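4.2 Open-Day Demonstration

The second evaluation took place during the February open day at the Clumuddale site, where the Skasov arm was operated before visitors for the first time. The public session used the same control software as the laboratory trials at Pornia -- no settings were changed for the occasion. Visitors stood behind a rail and were invited to choose the starting position of the keys before each attempt. A total of 17 attempts were recorded, and 2 were stopped early at the request of the safety operator. The recordings contain 3824 wrist-camera images, of which 2774 were kept for the analysis in Section 5.

Keys on a ring are a demanding object for a two-finger gripper, as the blades and heads can overlap and hide one another from the wrist camera. Figure 6 shows one such view.
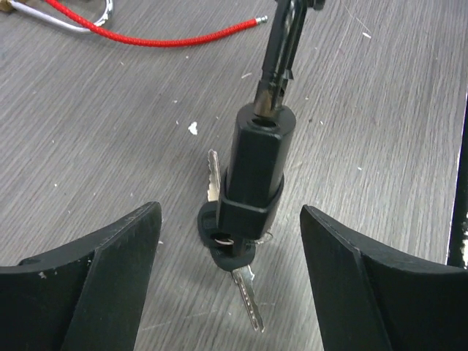
Figure 6. Wrist-camera view of the lock housing and keys between the gripper fingers, Clumuddale open day.

Images in which the key ring could not be located were left out of the retained set.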